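Is a ten-day silent retreat worth it for someone who barely sits at home?
Posted by Felicidad Macapagal – December – 4 min read
19 replies | 4 shares

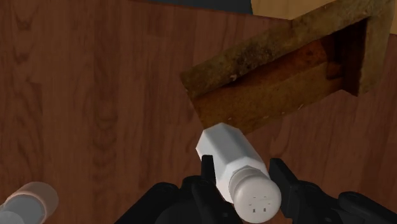

Do you need a teacher before you sign up for a long retreat? Most centers will take you without one, but I'd want at least a few months of talking to somebody who knows how you sit and what you tend to do when it gets hard.

That's where I've landed after reading the Mallham brochure three times. They take complete beginners for ten days of silence, and the line that bothers me is "no experience needed, only sincerity." I've been sincere about plenty of things I was bad at. I sit maybe twice a week. Has anyone here gone in that cold, and were you glad a year later? I don't mean on the drive home. Everybody glows on the drive home.

kneath_sits wrote:
Did Mallham four winters ago with almost no practice behind me. Days two through five were knee pain and old arguments with my brother. I got something out of it, but I couldn't tell you how much was the teaching and how much was sleeping properly and having no phone. A week in a cabin might have done the same.

Wilfredo Dela Peña wrote:
A week in a cabin would not have done the same. You had instruction every evening and a form to hold you in place. People always want to peel the tradition off and keep the rest they got from it. I've sat with one lineage for most of my adult life and the retreats only make sense inside it.

kneath_sits wrote:
Okay, but how would you know? You've never done the cabin.

Wilfredo Dela Peña wrote:
Fair. I've also never wanted to.

beketti wrote:
What does it cost these days? When I looked, it was "by donation" and then there was an envelope with 100 suggested on it, and a talk on generosity right before the envelope came out. I don't object to paying. I object to the talk.

Felicidad Macapagal wrote:
Still by donation for the basic course. The teacher training they mention on the back page is 4,000, and I noticed the beginners' course is described as "the first step" toward it. Could be harmless.

ekelus wrote:
It's a center with a roof to fix. I wouldn't read a plot into it. My gripe is different – the interviews. You get a few minutes with the teacher every other day, and when I said I was having panicky nights I was told to note it and return to the breath. Maybe that's right for most people. For me it was bad advice and I went home on the Friday.

Wilfredo Dela Peña wrote:
I'm sorry that happened. A good teacher would have had you up and walking, or doing some work in the kitchen. But that's an argument for knowing your teacher first, so I think I agree with the original post more than I expected to.

beketti wrote:
Knowing your teacher didn't help the people I know who got burned. They knew him very well. I'd rather have a center where you can leave at any hour and somebody will hand you your car keys without a speech. Ask them that on the phone and listen to how long the answer takes.

kneath_sits wrote:
They gave me mine at 10 at night, for what it's worth. I only wanted a sweater out of the trunk.

Felicidad Macapagal wrote:
I called. The woman on the phone said keys stay with you unless you ask them to hold them, and that I could do the weekend first if I wasn't sure. She didn't push the long one at all, which I'll admit I wasn't ready for. I still don't love the brochure. Going to try the weekend and I've told them nothing about teacher training. ekelus, did you ever go back anywhere, or was that it for you?

ekelus wrote:
I sit with a small group at the library now. An hour, then we stack the chairs. No plans to do more.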